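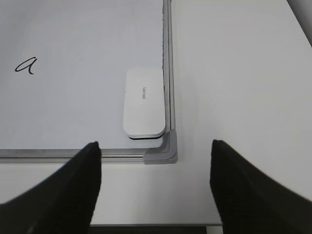 Kiprono Odera would rather have lost the eraser than the corner. A dropped eraser costs nothing, he wrote to this magazine after our short notice on the Obura trial, but a finger that comes down on a metal rail with the arm still pushing can bend a wrist or catch a hand. His letter is the reason for this longer account.

A Small Fault at the Edge of the Board

The trial was meant to be routine. Obura, a training center for technicians, had asked Kellska to set up a two-finger arm for whiteboard work: picking up an eraser, clearing a letter, putting the eraser back. The arm ran under a control program called Jinudance, which reads the view from a camera at the wrist and chooses each motion from it.

In the first 12 runs, the arm stopped as it should in 9. In the other 3 it kept moving after contact. No one was hurt. The center stopped all work with the arm the same afternoon and kept the records from every run. 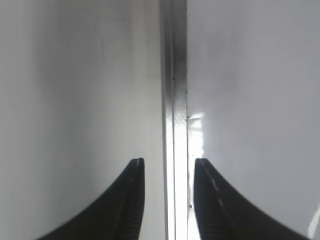 Contact limits are the oldest form of protection on a machine of this kind. When the force at the fingers passes a set value, the motors are to hold, then back away. The limit at Obura had been raised during an earlier job with heavier parts and had not been set back. That alone would have been a minor matter. The second cause was visual. A narrow metal strip between two white panels, with strong glare along one side of it, gives a camera very little to measure by, and the program took the bright area for open space. It therefore asked for more travel at the moment when the force limit should have ended the motion.

Mwajuma Nzioka led the review for the center. Her report does not place the fault with one party. Kellska had supplied a checklist, and the checklist did not mention the force limit. The center had a rule that settings be read aloud before a new job, and the rule had not been followed for two weeks.

"We had looked at the arm every day," Nzioka said. "We had not looked at the number."

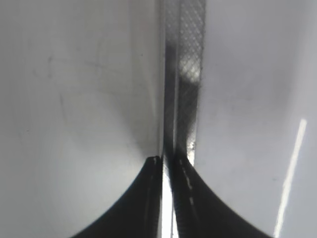

Could a better camera have prevented the fault? It would have helped with the glare, but the force limit would still have been wrong, and the arm would still have pushed too hard on any surface it misjudged.

The review therefore treats the two causes apart. Lighting and camera exposure are now checked as part of setup. The force limit returns to its lowest value whenever the arm is shut down, and raising it takes two people - one at the keyboard and one at the stop button. Odera, who read the draft, asked that the stop button also be moved within reach of anyone standing at the board. The center agreed. 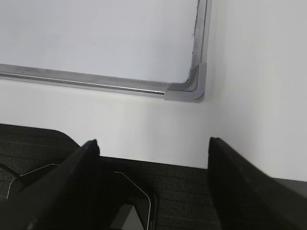
What Changes in September

The arm goes back into use in September under a plan the center calls Prevent. For the first nine sessions it will run at reduced speed, and staff will remain outside its reach while the motors are on. Nzioka's group will compare the force records with the camera records after each session. Kellska has added the force limit to the first page of its checklist and has sent the new page to its other customers.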